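The Desk Drawer, Part Two
Posted January 11, 2021

Part One ended with the top two drawers empty and me feeling superior. Part Two is the bottom drawer, the deep one, which had been closed since we moved to Wurnness and would only open if you lifted it and swore a little. Everything in it went across the white tabletop in stages, got looked at, and was sent to one of three places: keep, give away, or the shoebox.

I should say something about the shoebox. It's for things that are clearly useful but whose use has been lost. Urmas Vanags, who shares the desk and is responsible for well over half of the drawer, doesn't approve of it. He thinks an object is either trash or it isn't. He also kept a dried-up glue stick because the cap was good.

The pens went first. We tried every one of them on the back of a gas bill, and the ones that wrote got a jar. The ones that wrote only after you scribbled for a while got a second jar, and I already know that's the jar I'll reach for when the phone rings.

Then staples. A box of 2,000, opened, from Clerkitz, with the corner crushed so that they'd been leaking into the drawer one small strip at a time. I was finding them in the envelopes. I was finding them in the eraser. They're good staples and they fit nothing we own, so they've gone to the school on Pärn Street, along with a hole punch that bites everything slightly crooked.

After that we got to the long things, the ones that had been lying diagonally and were the reason the drawer never closed right. Two rulers, a letter opener, a roll of tracing paper gone yellow, and the long blue one with the shiny side. I've always said case, Urmas has always said stapler, and we've each been saying it with great confidence across the same room. 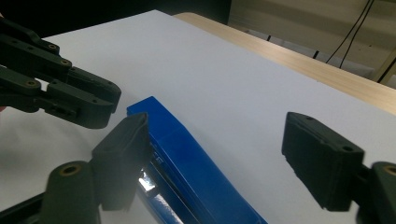

I grew up in a house where the drawer under the telephone held string, birthday candles and the keys to a car my father had sold, so I know how this happens. You put one thing in because you're expecting company. Company leaves, the thing stays. By December it has neighbors.

The rubber bands had fused. I don't want to dwell on it. There was a ball of them at the back that had once been separate and cheerful and now came out in one piece with a thumbtack inside, like a fossil. Trash, by unanimous vote, and the only unanimous vote of the afternoon.

Envelopes: a pack of 50, minus however many we used for the wedding thank-yous and plus a few that don't match. Half had sealed themselves in the damp. Urmas steamed one open over the kettle to prove it could be done, and then it had to be admitted that he'd made a slightly wavy envelope and used up most of a cup of tea's worth of water. They're in the keep pile. He's very attached to them now.

The calculator still works if you don't need the 8. I did our grocery budget on it that evening as a test and we appear to be doing extremely well.

A few instruction booklets, too, all folded along the wrong creases. One was for the Cirska desk lamp that fell off the windowsill two apartments ago. It's in six languages and has a very stern drawing of a person holding the lamp in the bathtub with a line through it. I kept the drawing. It's taped up inside the closet door, where it has improved the closet.

Final tally for the bottom drawer: the keep pile takes up less than half of what came out, the give-away bag is by the front door, and the shoebox needs a rubber band to hold the lid on, for which see above. The drawer shuts now. It makes a sort of wooden sigh at the end — Urmas wants to rub candle wax on the runners, and I've told him the candles are in Part Three.

Part Three is the hall cabinet. Neither of us has set a date.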